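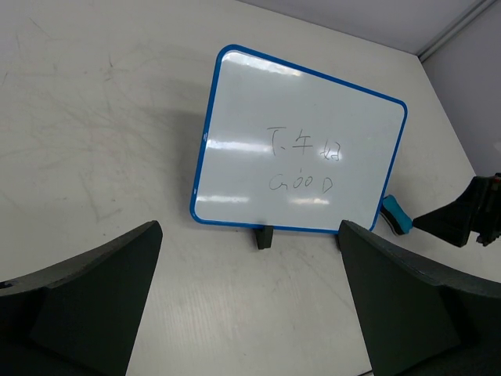
Loïc Fleury asks whether the arm stopped itself or somebody hit the button. It stopped itself. Joint 4 raised a following error, code 422 on the Vedetti controller, and the brakes came on halfway through the approach to the eraser.

The task is wiping a small whiteboard. Two arms, one table. The right arm faulted, the left carried on for 900 ms before it got the stop. That gap is the bit I care about.

Both arms should share one safety chain. They did on paper. In the cabinet, the left arm's stop input was wired through the Witatari gateway, so the signal went over the network and queued behind everything else.

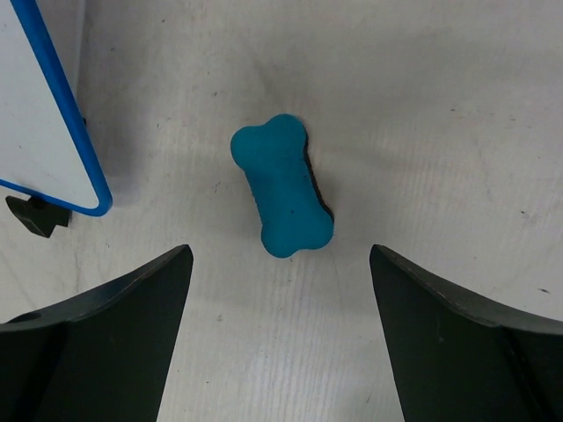
No contact, as the left arm was holding position when it happened. Had it been mid-wipe it would have kept pushing with the other arm locked in its path. Force limit is set to 30 N, so a cracked board at worst, but the limit is not there to cover for bad wiring.

Changes so far: stop line hardwired to both controllers, gateway out of the loop, timeout on the heartbeat down to 30 ms.

The following error is a separate matter. My money is on the cable at the elbow, which has been rubbing on its clip since May. Replacement is on order from Nustico.

Both arms stay powered down until it's fitted and I've repeated the stop test at full speed.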